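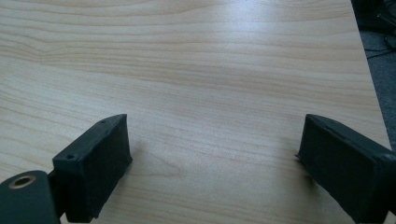 Wood-grain laminate

Wood-grain laminate is a sheet surface made of paper and resin, printed to look like timber and glued over a core to make tabletops, counters, desks and shelves. I've been writing the furniture entries on this site for a good while now, and this is the one people write to me about most, usually because they've just found out that the table they grew up with wasn't solid oak. (Sorry about that!) I'll cover what it's made of, how the grain gets there, the common colors, how to look after it and a bit of history from my own corner of the world.

What it's made of

The ordinary high-pressure kind starts as a stack of brown kraft paper soaked in phenolic resin. On top of that goes the decor paper, the printed sheet that carries the pattern, and over the decor paper goes a very thin clear overlay soaked in melamine resin. The whole stack is pressed hot between steel plates until it cures into one stiff sheet. You can't peel it back into papers afterward, though when a corner chips you'll often see the brown layers underneath, and that's the quickest way I know to settle an argument at a yard sale.

There's a cheaper relative called low-pressure laminate, or just melamine, where the decor paper is pressed straight onto particleboard with no kraft layers between. It's fine on a bookcase or the inside of a cabinet. On a tabletop that gets dinner plates shoved across it every night I'd go for the high-pressure kind every time.

The core under a tabletop is usually particleboard or MDF, sometimes plywood. A decent maker puts a plain backing sheet on the underside too, which keeps the top from bowing as the humidity changes. My first desk had no backing sheet and by its second winter you could roll a pencil into the middle from either end.

Where the grain comes from

The pattern begins as real wood. Somebody picks a board or a run of veneer, it gets scanned, and the scan is cleaned up and separated into a few colors for printing. Gravure cylinders were the standard way to do it for decades and are still used for long runs, with digital printing handling the short ones.

Now, the choice of board matters more than you'd think. A strongly figured board looks wonderful as a sample and then drives you crazy across a whole table, especially if a knot comes around again farther down. So the best-selling designs tend to be quiet ones, with long fine streaks running the length of the top and a gentle wave in them here and there. A good design also has some unevenness to it: a darker band where the lines crowd together, a bend, then a stretch where they open out and go nearly straight. Real boards do that as well, wherever the tree grew around something.

The repeat is the length of pattern before the print starts over. On a small table you may never meet it. On a long counter you certainly can, and once you've spotted the same swirl twice you will see it every morning over your coffee - I speak from experience.

Dymphna Duggan, who drew decor patterns at Deltero for most of her working life, once told me that her test for a new design was to eat lunch on it for a week. If she was still looking at the grain by the end, it went back to be toned down. I've borrowed the idea for choosing wallpaper and it works a treat.

Light wood colors

Blonde, beige and pale honey tones are the ones I get asked about most. They're usually sold as maple, birch, beech, ash or light oak, and I'd warn you not to take those names too seriously, as one maker's maple can sit right next to another's birch and you'd be hard put to say which was which. Bring a sample home. Look at it in the room, flat, at the height of the table, in the morning and again with the lamps on.

Light tops have a lot going for them. They make a small room feel less crowded, they don't show dust, and fine scratches mostly vanish into the streaks. What they do show is ink, turmeric, hair dye and the ring from a blueberry smoothie. Dark tops hide all of that and then show every crumb and fingerprint in the county, so you pick your trouble.

Finish and glare

The texture of the surface comes from the press plate or a release sheet, which leaves its own finish on the overlay. Gloss plates give you a shine like a bowling lane. Matte and satin plates scatter the light more. There are also textured plates with little grooves in them, and in the fancier lines the grooves follow the printed grain, which trade people call registered embossing.

Even a fairly modest sheen will throw back a ceiling light or a window. You get a soft patch where the color washes out and the grain seems to fade, going almost white at the brightest spot, and the patch moves when you move. People write to me convinced their table has been bleached! Walk around to the other side and check before you do anything drastic. If the pale patch comes with you, it's a reflection. If it stays where it is, then you might have sun fading or a cleaner that was too strong.

For a worktable, or anywhere children do homework, I'd choose matte. It's easier on the eyes, and it's easier to find a dropped screw on it too.

Telling it from veneer and solid wood

Veneer is a thin slice of real wood over a core, so it often turns up in the same conversations. My usual checks go like this. Look at the end of the top: solid wood shows end grain, while laminate either carries on with the same streaks on a glued strip or has a plain band. Follow one distinctive line of grain across the surface and look for its twin. Rub your palm over it, as printed grain on a smooth plate has no pores to feel. And look underneath, where a plain brown or white sheet is a strong hint.

None of these is foolproof on its own. Niamh Mac an tSaoi, who restores tables up in Dronthorpe and has the patience of a heron, still gets a loupe out for the good registered stuff, and at that magnification the print breaks into tiny dots or flecks of color.

Care

Warm water, a drop of dish soap, a soft cloth, and dry it after. That's nearly all of it. For a stubborn mark I make a paste of baking soda and water, leave it on for a few minutes and wipe it off without scrubbing. Rubbing alcohol on a cotton ball takes off most ballpoint. Skip scouring powder, steel wool and furniture polish. The polish has no wood to feed and only leaves a smear.

Use a trivet. Laminate copes with a mug of tea, but a pan straight off the stove can blister it, and a blister can't be pressed flat again in any way I'd trust. Water is the other enemy, though it's the core that suffers. It gets in at the seams and edges, the particleboard swells, and then the top lifts. If an edge strip comes loose, stick it back down that week with contact cement and save yourself the grief.

Small chips can be filled with colored repair paste. Mix it a shade darker than you think you need on a streaky pattern and it'll pass for a grain line. You can't sand laminate and refinish it, and I do wish the home makeover shows would stop suggesting it.

The Clikdale tables

I can't leave out Clikdale, where I grew up and where the Grgić works turned out laminate-topped tables for schools and canteens. The surviving order book lists 2,172 tables in its first full year and 2,646 in the year after, with 915 of those going to a single school district. They came in 8 patterns. The pale one, listed only as Light Straw, outlived all the others, and you still come across it in church halls and garages all over the valley, usually with a paint tin on it.

I have two. One is my kitchen table and the other holds up the seedlings from the end of winter until I lose interest, generally in September.

See also: Particleboard; Edge banding; Veneer; Contact cement; School furniture

Last revised 25/06/2025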